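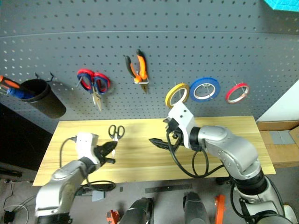 I have a soft spot for small museums, and an even bigger one for small museums that let you in for free, so you'd think I'd be thrilled about what the Anel did last May. They dropped the ticket price to zero, put a banner over the door and waited for all of Pernstead to come pouring in. I was there the first morning (of course I was!) and there were 14 of us, and I'm pretty sure I'd seen most of those faces at every opening for years.

My beef is with the wall labels. I've been grumbling about them to anyone who'll stand still, so now it's your turn.

Take the Irén Sipos room. She made these huge, gorgeous, lumpy weavings, mostly out of fishing line and old coats, and they're the kind of thing a kid will run straight up to. Next to the biggest one there's a panel of text 335 words long. Yes, I typed it out when I got home. "Interrogates" is in there 4 times. The word "coat" doesn't show up at all! I stood behind a couple who read maybe two lines, looked at each other and went off to find the coffee. They never even turned around to look at the weaving, and I can't say I blame them, the panel had already told them this wasn't for them.

I know the argument on the other side, and I've had it with Arvid Hedlund more than once. Arvid hung shows at the Strazds gallery for years, and he thinks plain labels talk down to people. His line is that a doctor gets to use doctor words, so why shouldn't a curator? Fine, but my doctor doesn't print hers on the wall and then wonder why the waiting room is empty. When I'm the patient she says "your knee is worn out" and saves the Latin for the chart. Put the long version in the catalog. I'll probably even buy it (I have a shelf of them, it's a problem).

The Zorska prize show does this right, or did the year I went. Each artist wrote their own label by hand, on a card. One said "I was broke and this was the cheapest blue." I must have looked at that painting for twenty minutes, and I don't even like blue paintings much.

Anyway, the Anel's newsletter of 6 January 2023 says 2744 people came through since the doors went free, and they sound disappointed, and their plan is a new phone app with more text in it. More! I wrote back and offered to redo the labels in the Sipos room for nothing, just that one room, as a trial. Say what it's made of, say when she made it, tell us one thing she said about it. I'd use the word coat. No answer yet, but I'll be in for the spring hang either way, and I'm bringing my sister, who hates all of it.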